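List: Returns and Refurb Floor Discussion
Date: Jul 18, 2019
Subject: Re: Automated sorting and what happens to the bench jobs

A member at the Eden warehouse wrote:

> We were told in the spring that our returns floor is getting the same
> sorting line Sokcombe has. The vendor is Drovik. Management says no
> layoffs, but they also say "roles will evolve," and we have heard that
> one before. I work a bench doing small appliances. Test, clean, wind
> the cord, bag it, label it. Can anyone at Sokcombe say what the bench
> work looks like after the line goes in? Did the rate change? Did
> people get moved?

I am on the small appliance benches at Sokcombe and have been for six years. Our line went live in February, so we have had it long enough that the early problems are mostly out of the way. I'll answer what I can.

What the line does: it takes cartons off the dock, reads the return label, weighs them, and sends them down one of 20 chutes. It used to take a crew on each shift to do that by hand with carts. It does not open anything. If a label is torn or there are two labels on one carton, it kicks the carton to a side belt and a person deals with it. There are more of those than the vendor planned for.

What it changed for the dock crew: a lot. Most of them were offered bench work or a tender job on the line. The tender job pays a little more and you get two weeks of training from Drovik. A few took transfers to the Peñalver building. As far as I know there were no layoffs here, but when people have left on their own the dock spots have not been filled. I would ask your management about that directly and ask for the answer in writing.

What it changed for the benches: the work itself is the same. We still plug in the hair dryer, run it on each setting, look over the cord and the plug, wipe it down, wind the cord, band it and bag it. Same with the clippers, irons and hand mixers. The steps on the card did not change by one word.

The pace changed. With carts, you finished a cart and walked to get another one. That walk was a break, even if it was not written down as one. Now the totes come to you and the next one is there before the last one is closed. Our bench group did 577 units on a normal shift before. The first target they gave us after the line went in was 838, and they got that number from how fast the line could feed us. It had nothing to do with how long it takes to check a cord. We did not make it, and the ones who got closest were sending out bad cord wraps. Wrap it tight right at the handle and you put a kink where the wire goes in, and then it comes back again.

We filed a grievance over the target. It was dropped while they did a time study, and the study is still open. Right now there is a pace button at each bench that holds your totes for 60 seconds. You can use it as often as you need, but the uses are logged. I would push to have that log kept out of reviews before your line starts. We did not, and now we are trying to get it after the fact.

Other things worth asking about at Eden:

Rotation. We used to trade off between testing and packing on our own. The line assigns stations now, and for the first two months some people wound cords all shift. Wrists and thumbs got sore. We got rotation put back at every break, but it took a lot of complaints.

Bench height. The tote belt came in a few inches higher than our counters, so you reach up and over for each tote. Get them to measure before it is bolted down.

Who can stop the line. Here it was only the tenders at first. Now any bench can.

Noise. It is louder than carts. Free earplugs, but you can't hear a motor that sounds wrong with earplugs in, and listening is part of the test. We ended up with a panel between us and the belt, which helps some.

On whether the bench jobs are next, Drovik has talked about automated testing for things with a standard plug. I have not seen it run. Cords seem to be the hard part for them, because no two come out of the box the same way. Some are in a knot, some are still in the factory tie, some have been chewed by a dog. I would not count on that holding forever, and I would get training language into your agreement while they still need you to get the line started.

If you want our rotation sheet or the wording of the grievance, write to me off list and I will send both.

Small appliances, Sokcombe

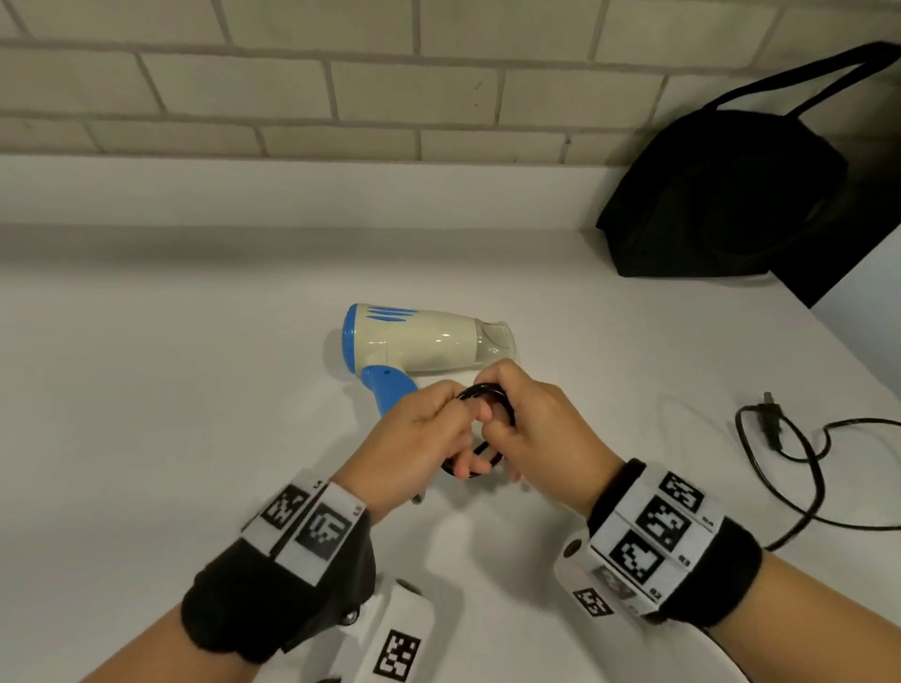
Does an automated sorting line set the work pace for the people at the benches?
It can, if totes are fed to each bench at the speed of the line. At Sokcombe the bench workers can hold their totes with a pace button, and any bench can stop the line.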